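Clarora 2 - Singing Voice Library for Stornar

Download edition, $109
Released Thu 8 June
Voice provider: Ah-rin Lim
Languages: Japanese, Korean, English
Publisher: Murakami Sound

Clarora 2 is a female singing voice for the Stornar editor. You type in the lyrics, draw the notes, and the voice sings them. It is a new recording, made from scratch with the same singer as the first Clarora, and it replaces that library in our store.

The first version was built for slow songs and had trouble with fast lyrics. Ah-rin Lim went back into the studio in April to record short phrases at higher speeds, and consonants now hold up better in dance and rock tracks. The soft tone from the original is still included as a separate style called Hush. The other styles are Plain, Bright and Chest. You can blend any two of them on a single note, or change the blend over the length of a phrase.

Breaths are placed by hand or automatically. Automatic breaths are on by default - turn them off in the track settings if you are importing a project from the first Clarora, or you will get doubled breaths.

Running Clarora 2

Stornar does its rendering on the processor. A graphics card is not needed for the voice itself, but the stage preview with the 3D character does use one. The full library takes 12 GB of disk space after installation. If space is tight, you can leave out languages you don't plan to use and add them later from the Akent download manager.

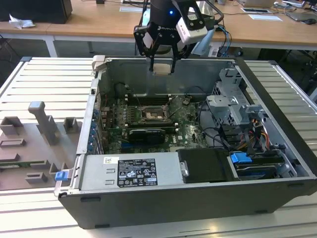
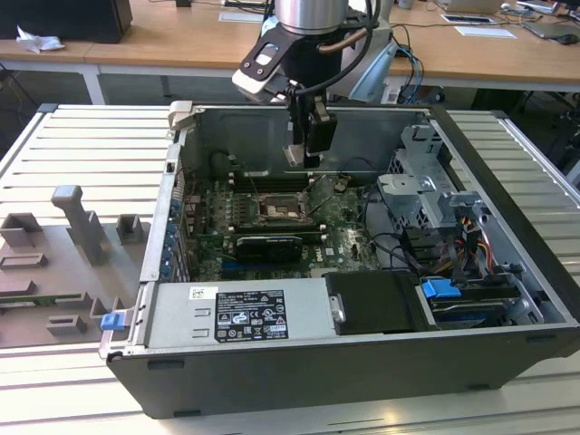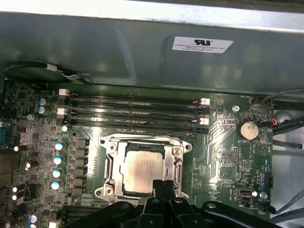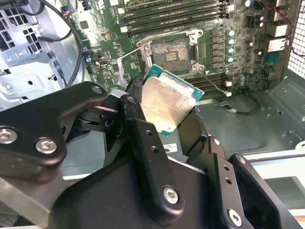 Inside a desktop computer.

Laptops are fine for editing. Long songs with several harmony tracks will render faster on a desktop, and you can freeze finished tracks to free up memory.

What you get

Clarora 2 voice library (all styles)
Stage preview character, designed by Mio Katayama
Demo song project files, arranged by Gunther Kasten
PDF guide in Japanese and English

The Stornar editor is sold separately. The free version of Stornar will load Clarora 2 but limits you to one vocal track.

Trial and license

The trial runs for 14 days with all styles unlocked. Songs exported during the trial may be posted online but not sold. With a paid license you can sell your songs without further fees. Use of the character art on merchandise needs written permission, and requests go to Reiko Maruyama in licensing.

Owners of the first Clarora can log in to their Akent account to see the upgrade price. Boxed copies are not planned.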